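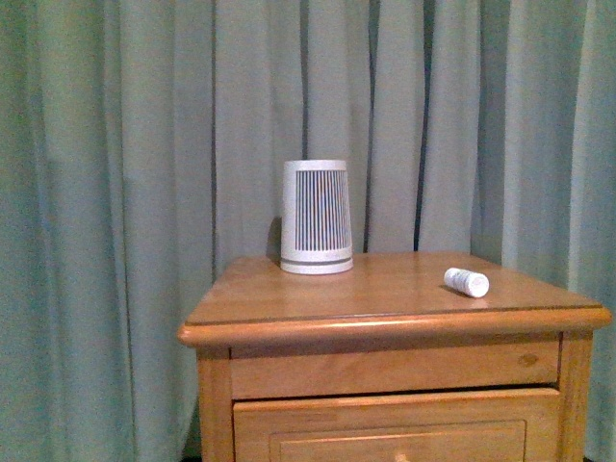 From: Kenneth Ocampo
To: home-tasks list
Subject: Re: draft rule on bedside clearing

Awuor Mosoti wrote:

> Section 4 now reads: "An item is put away when it is inside the
> drawer and the drawer is closed. The operator shall not touch any
> item that isn't named in the task." Orka and Stosberg are both fine
> with this wording. We ran 515 episodes under it at the Fuentealba
> site and the reviewers had no trouble scoring them. Unless somebody
> objects I'd like to freeze the text before the end of July.

I object, a little.

"The reviewers had no trouble" tells me the reviewers agreed with each other. I'd expect that from a rule this loose. Take the nightstand task. Two things on top, a white vented unit at the back and a small white bottle lying on its side nearer the front. The task names the bottle. Fine, the bottle goes in the drawer. Does it matter how it ends up lying in there? Does it matter if the drawer comes out far enough to hit whoever is sitting on the bed? Section 4 has no opinion. An arm that yanks the drawer and slams it passes with full marks. 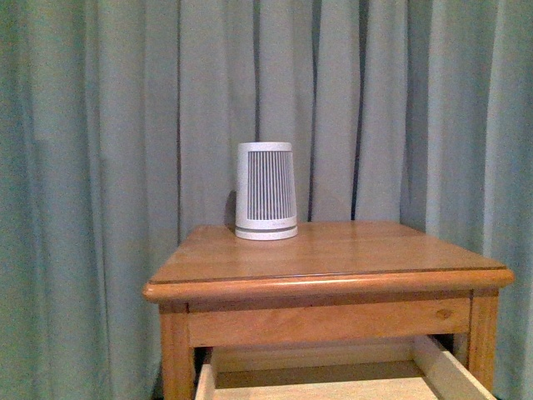 Then there's "closed." Closed to what? I asked for a gap limit two drafts ago and was told people know a closed drawer when they see one. Maybe people do. The scoring script doesn't, and Sokeck's script and ours disagreed on 30 of the 1,070 episodes we both scored, nearly all of them over the drawer.

I also don't buy the "shall not touch" line. If the unit on top slides because the table got bumped, was it touched? Stosberg says no. I'd call that a failure in any bedroom I've ever slept in.

What I want before a freeze:

- a number for the gap, any number
- a limit on how far the drawer is pulled
- "touch" changed to "touch or move"

If the answer is again that this can wait for version 2, please say who is going to rescore the old episodes, as I'm not volunteering.

Kenneth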